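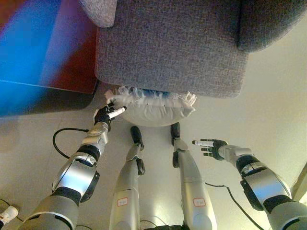

Drodmont, Flat 2: the living room

The flat at Daltimside was let furnished through Zirkbridge and photographed in June 2018. The living room is around 80 square feet, and the sofa takes up most of one wall.

Grey sofa in a woven fabric, with a rounded arm. The white pillow with the fringed edge is on the floor by the sofa front.

Sofa and pillow are both listed in the inventory, ref. 3073. Covers were last cleaned in January. Larger prints from Vasiliauskas, quoting 1158.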